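Device Return and Data Removal Checklist, with Comments
Ornberg site, ground floor and annex
Checked by: Nuwan Haque
Second check: Mahfuz Kumarasinghe
Period: December
Devices in this batch: 21 (phones and tablets)

Use one sheet per batch. Mark each line OK, NOT OK or N/A. Write a comment for anything marked NOT OK. Unfinished lines go back to the person who signed for the batch.

Section 1. Before anything is erased

1.1 Device matches the number on the return slip.
OK
Comment: Two slips had the same number written on them. Checked against the stock list and corrected in pen. Both slips initialed.

1.2 User has confirmed in writing that they have what they need from the device.
NOT OK
Comment: Missing for three phones from the Imow office. Held back until Lakmal Hettiarachchi sends the confirmations. Do not take a phone call as confirmation.

1.3 Backup exists and opens.
OK
Comment: Opened one photo folder, one contact list and one message thread from each backup. One backup would not open the first time and was made again. Backup files over 3000 MB were moved to the large drive.

1.4 Backup is encrypted and the password is in the password store.
OK
Comment: Passwords for the tablets were stored under the old department name. Renamed.

1.5 Battery at half charge or more, or device plugged in.
OK
Comment: Left all of them plugged in. One charging cable on the end shelf has a split in the jacket, taken out of use.

Section 2. Accounts and locks

2.1 User signed out of all accounts on the device.
NOT OK
Comment: One tablet is still tied to a personal account. The user left in the summer. Obaidul Siriwardena is writing to them. The tablet stays in the locked drawer and is not erased, as it would come back up asking for the old account.

2.2 Find-my-device feature turned off.
OK

2.3 Work profile removed from the management console.
OK
Comment: The console takes a while to catch up. Checked again at 4:30 p.m. and all entries were gone.

2.4 SIM card taken out. Line canceled or moved.
OK
Comment: SIM cards are in the envelope marked Wickramasinghe. Lines to be canceled at the end of the month, see Section 5.

2.5 Memory card taken out, if the device takes one.
OK
Comment: Please look even if the slip says there is no card. Found one in a phone whose slip said none. It has its own slip now.

Section 3. Erasing

3.1 Storage encryption was on before the erase.
OK
Comment: It was off on one older phone. Turned on, left to finish overnight, then erased. Marked OK after that.

3.2 Full erase run from the settings menu or the console. Deleting files by hand does not count.
OK

3.3 Erase finished without an error message.
OK
Comment: One phone stopped partway and restarted. Ran the erase again from recovery mode and it finished.

3.4 Device starts at the welcome screen.
OK

3.5 Sample check with the recovery tool. Pick at least two devices per batch.
OK
Comment: Used Mimgate on two phones and one tablet. No user files found on any of them. Reports saved in the batch folder.

3.6 Devices that will not start are set aside for destruction.
N/A

Section 4. Memory cards and loose drives

4.1 Cards overwritten in full. A quick format is not enough.
OK
Comment: The 16 GB cards finished before lunch. The larger ones were left running and signed off in the afternoon.

4.2 Cards that fail the overwrite are cut and bagged.
OK
Comment: One failed. Cut, bagged, slip stapled to the bag.

4.3 Loose drives logged with serial number.
NOT OK
Comment: One drive has no readable label. Lakmal Weerakoon will read the serial number through the adapter and add it to the log.

Section 5. Records and follow-up

5.1 Certificate filled in for each erased device.
OK
Comment: The printed form still has the old room number on it. We have almost 300 copies left, so cross it out and write the new one until they are used up.

5.2 Certificate signed by two people.
OK

5.3 Backup deletion date entered.
NOT OK
Comment: Blank on the tablets. Mahfuz to fill in.

5.4 Lines canceled with the carrier.
NOT OK
Comment: Waiting for the month to close.

5.5 Erased devices moved to the clean shelf, away from incoming ones.
OK
Comment: The shelf labels are small and easy to miss. Larger ones are on order.

Open items: 1.2, 2.1, 4.3, 5.3, 5.4

Result: Batch passed in part. Devices named under 1.2 and 2.1 are not released. All others may be issued again or sold.

Next check: when the open items are closed, or with the next batch if that comes first.

Signed: N. Haque, M. Kumarasinghe

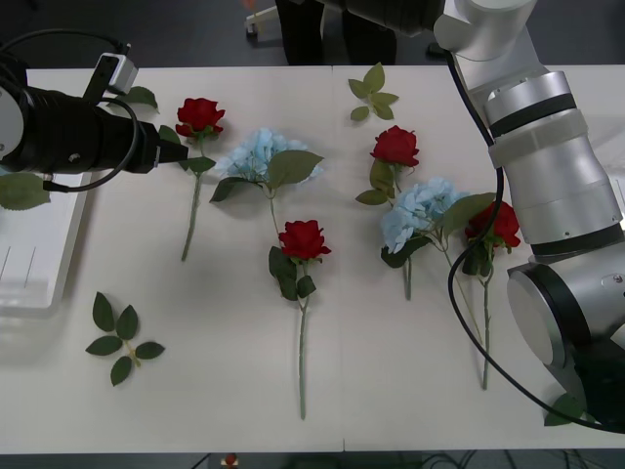

Artificial flowers on the white table, with a robot arm at either side.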